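Two hand-held grippers, one whiteboard and a stack of rejected recordings

An interview with the test lead at Ornov

Ornov spent the winter comparing two hand-held gripper tools before deciding which one its operators would carry for the next round of manipulation recordings. The company makes neither of them. One comes from Brilmont, the other from Chowdary, and both do the same job on paper: a person squeezes a trigger, the fingers close, and a wide-angle camera on the body records what the fingers do. The recordings are later used to train a robot arm.

We spoke with the engineer who ran the comparison. She asked to be identified by her role only, which is company practice.

The first thing she wanted to talk about was weight, and she did not mean the figure on the data sheet.

"Both makers give you a number and the numbers are close," she said. "I stopped looking at them after the first day. What matters is where the weight sits. If it's out past the hand, your wrist drops after twenty minutes and the camera drops with it. You don't feel it happening. You see it later, when every clip from the second half of the shift is looking at the edge of the table."

Her team fixed this by shortening the shifts before they tried to fix the tool. Operators now record for half an hour and then swap. She said the Brilmont tool would have allowed longer turns, but she kept the rule the same for both so that the comparison would stay fair.

The test ran to 1,462 recorded attempts, divided between the two tools. The tasks were ordinary: picking up a small bottle, moving it to a tray, opening a drawer, folding a cloth once. Of those attempts, 595 were done with a second operator working at the same station. That part of the plan was added late. The original schedule had one person at a time, and she now thinks it would have missed the most useful result.

"With one person everything looks fine," she said. "Put two people side by side and each camera is full of the other one's arm and shirt. The lens is so wide that you can't keep a neighbor out of it. So then the question is what the tracking does when half the picture is moving and has nothing to do with the task."
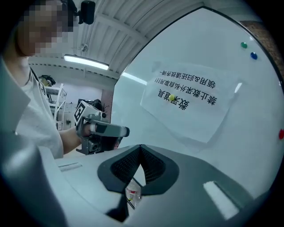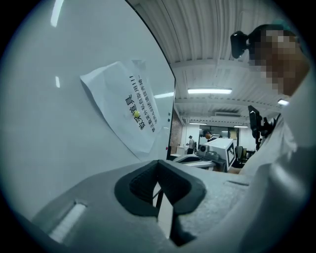
Both views are from hand-held grippers at the whiteboard. The printed marker is on top of the second gripper in the first picture and on the side of a white box in the second.

Tracking was where the two tools came apart. Each one estimates its own position from the camera picture, helped by square printed markers. The Chowdary software started up faster and held its position well when the background was busy. It did badly when the view was mostly blank wall or whiteboard, where there is little for it to hold on to. The Brilmont software was slower to start and needed the operator to sweep the tool across a marker first, but it drifted less over a long clip.

"I had 59 clips with a jump in them that I couldn't explain," she said. "The position is fine, it's fine, and then the gripper is suddenly a hand's width to the left. We went back through them one at a time. Most had a bright reflection crossing the lens at the moment of the jump. We have long fluorescent lights and glossy boards, so there was plenty of that."

She was asked whether the team had considered changing the lights.

"We talked about it. I said no. The places where these recordings will be used have the same lights. If the tool can't work under them I would like to find that out here."

The head cameras were a separate subject. Operators wear one on a strap so that there is a view from above the hands as well as from the gripper itself. She likes having the extra view and dislikes the work of lining it up in time with the others. The team tried a clap at the start of each clip, then a flash, and ended up with a signal from a controller made by Rosomel, which starts all the recorders together. She said it failed twice during the whole test, both times from a loose plug.

Finger pads took up more of the conversation than expected. Ornov tried a smooth pad and a textured one on each tool. The smooth pads were easier to clean and let bottles turn in the grip. The textured ones held better but picked up lint from the cloth task and had to be wiped between sets. She settled on textured pads for everything except cloth.

"People will tell you pads are a detail," she said. "I changed pads and the number of dropped bottles changed more than it did when I changed the whole tool. So I would start with pads. If somebody only has a week, spend it on pads and trigger springs."

The trigger springs were her main complaint about Chowdary. They are stiff, and operators with smaller hands began using two fingers, then three, which shifted their grip and turned the camera slightly. A softer spring is sold as a spare part. Ornov ordered a set, and the last group of recordings was made with those fitted.

There were also problems that no maker could be blamed for. Tools went missing from the station and turned up on other desks. Batteries were put back flat. A sign on the whiteboard now tells people not to take the props for anything except data collection and to ask before borrowing them.

"It has three exclamation marks," she said. "Things come back more often than they did."

Ornov chose the Brilmont tool for long tasks and kept the Chowdary units for short ones. She had wanted a single tool, mainly to avoid training people twice, and still regards the split as temporary. A new version of the Chowdary software is expected in August. If it copes better with plain backgrounds, she plans to run the bottle and drawer tasks again with the same operators and the soft springs.

"I'd keep the tasks exactly as they were," she said. "Same bottle, same drawer. I already have the bottle put away in a box with a label on it."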